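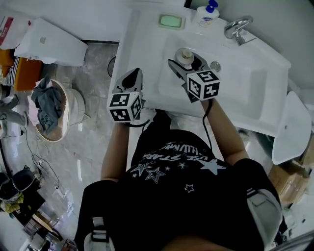
旁听区最后一排：镇议会申报规则那晚

先把昨晚的东西倒出来，不然过两天就忘了。没整理，想到哪写到哪。

七点开始，我六点四十到的，停车场已经满了一半。平时这种会旁听席坐不到两排，昨晚坐到门口。议题第四项，议员利益申报规则修订。标题看着能把人看睡着，结果来了一屋子人。

背景简单说一下。我们镇现在的规则，议员收礼超过540块才要申报，一年报一次，纸质表，交到二楼书记处，想看的人得自己去填单子调。我去年调过一次，等了三个星期，拿到的复印件有一页是歪的，最下面两行没印上。又去补，又等。

修订稿改了几处：

门槛从540降到200。
一年一次改成收到后三十天内报。
表格扫描上网，谁都能看。
离任后一年内不得替公司向本镇游说。

最后一条吵得最凶。原稿写的是两年，到了昨晚桌上那份已经是一年了。谁改的，什么时候改的，议程附件里没有修订痕迹。我对着上个月下载的版本一条条看，第七条、第九条都动过。第九条原来写“本人、配偶及同住家属”，现在只剩“本人及配偶”。少了四个字，差别很大。成年子女住在家里，开公司接镇里的活，按新写法就不用报了。

然后说到Trodach。镇上的人应该都知道，西边那块停车楼的承包商。去年的合同，三家投标，最后给了Trodach。之后有议员去参加了他们在Sequeira的“考察”，两晚，住宿对方出。按现行规则，申报了没有？申报了，我看到过那张表，写的是“餐食及交通”，金额空着。空着也收了，也盖章了。书记处的说法是他们只负责收，不负责审。

那谁审？昨晚有人在发言台问的就是这句。主持的议员说“这个问题很好，我们会后书面答复”。会后书面答复。我在这个会议室听过这句话好多次了，书面的见过一次。

公众发言每人三分钟，计时器是红的那种，到点会响。前面几个都是支持修订的，有位老太太讲得最好，她说她在学校食堂干了很多年，供应商送一箱橙子都得登记，登记本挂在墙上，谁都能翻。她说完下面鼓掌，主持人敲了两下说请保持秩序。

反对的也有，不全是瞎说。有一位说，镇议员一年津贴1488，谁愿意为这点钱天天填表，门槛降太低，以后没人出来选。这个我听进去一半。上一届确实有个选区只有一个候选人。但三十天内填一张一页的表，真不至于。而且没收东西就不用填啊。

还有一位说上网会侵犯隐私，住址电话都在上面。这个有道理，涂掉就行了，Watari那边就是涂掉再上网的。Watari比我们还小，人家两年前就搞了，网页丑是丑，能搜。我昨天下午还上去试了下，输个公司名，出来一串表，日期金额都有。我们镇的网站现在搜“申报”，出来的是犬只登记。

我自己也上去说了。紧张，稿子写了一页半，念到一半就响了。没念完的部分贴在这里，算是给自己一个交代：

“第九条请恢复同住家属。第十一条的罚则写的是‘可予提醒’，提醒不是罚则。请写明逾期多少天、由谁处理、结果在哪里公布。另外请把每一版草案都留在网站上，不要覆盖旧文件，居民有权知道哪个字是什么时候改的。”

下来的时候手还在抖，旁边不认识的人递了颗薄荷糖给我。谢谢。

表决之前又休会十五分钟，结果休了快四十分钟。走廊里的饮水机坏了，大家都站着，有人在讲停车楼漏水的事，三层靠电梯那一片，下雨就一摊。这个以后单独写一篇，照片我有。

回来以后有人提了动议，把离任限制那一条单独拿出来，下次再议，其余先过。四比三。然后其余部分表决，六比一。所以现在的状态是：门槛200，三十天，上网，这几样一读通过了，还要二读。离任那条挂着。第九条没人提，就那么过去了，还是“本人及配偶”。我听到这里其实挺泄气的，站起来想说话，但公众发言阶段已经过了，只能坐回去。

请愿那边，Prernska街区几个邻居发起的，昨晚交上去的时候是1315个签名。纸的和网上的加在一起，重复的他们已经去掉了。书记收了，给了回执，我拍了照。这个数字按章程够要求开一次公开听证，章程第二十二条，我查过，没写要几天内开，只写“合理期限”。又是这种字。

接下来要盯的：

二读在十二月，具体哪天还没贴出来，一般提前一周贴。
听证会，催。
第九条，写信。我们选区那位昨晚投的是赞成，但她在休会的时候说过同住家属应该留着，我当时就在旁边，听见了。那就请她在二读的时候提修正案。信我这两天写好，愿意联署的在下面留个言或者发邮件，不用写很长，写哪个选区就行。
旧版草案，我手上有上个月和昨晚的两份，想要的来拿。再早的我没有，谁有七八月份下载的请务必发我一份，尤其是离任限制还写两年的那个版本带附件页的。

补一句，有人问会议录像。镇网站上有，但声音从第四项开始就很小，发言台那个麦克风一直有问题，得戴耳机。我那三分钟基本只能看见嘴在动。文字记录要等下次会议通过了才发，到时候我在对一遍，看“会后书面答复”那句记了没有。

差点忘了，书记处下午四点就关门，调表的话早点去，单子是黄色那张，别拿错白的。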